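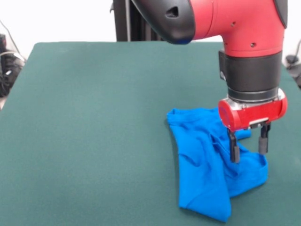 Left finger down in a fold of the blue shirt, fingers open, shirt bunched up.

Gumwood shirt-folding set, known problems

Hi, Roscoe Kasprzak here. I look after this set, and this file is the stuff you should read before you train on it. Most of Gumwood is fine! The trouble is in 28 episodes from February, where the arm went lower than it was told to and pushed its fingertips into the felt.

Vasylyna Skoryk spotted it first, on a Thursday. The height offset for the table had been saved before the felt went on (my fault, I skipped the re-zero), so every grasp aimed 2 mm too deep. On thin knit that mostly means a pinch of shirt plus a pinch of felt - and then the arm faults on force and stops dead. In 5 of the episodes the protective stop came late, and those are flagged late_stop.

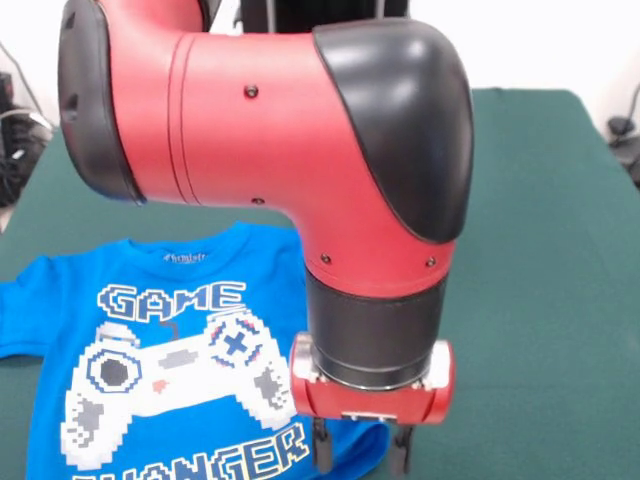 Blue GAME CHANGER shirt laid flat, open fingers just above the lower right part.

Please don't use the flagged ones for anything to do with contact force. The joint readings are okay, as far as Valentyna Hordiienko and I can tell, but the gripper width drifts after a fault and I haven't worked out why.

If you're running the Weler controller yourself, re-zero after any change to the table surface, and keep your hands out until the fault is cleared. Ours tried to finish its move on reset, which gave Idris Skyrme a real scare (no one hurt).

Still to do: corrected offsets for all 28, and a better name for the late_stop column. Send fixes to me or Arwel Probert.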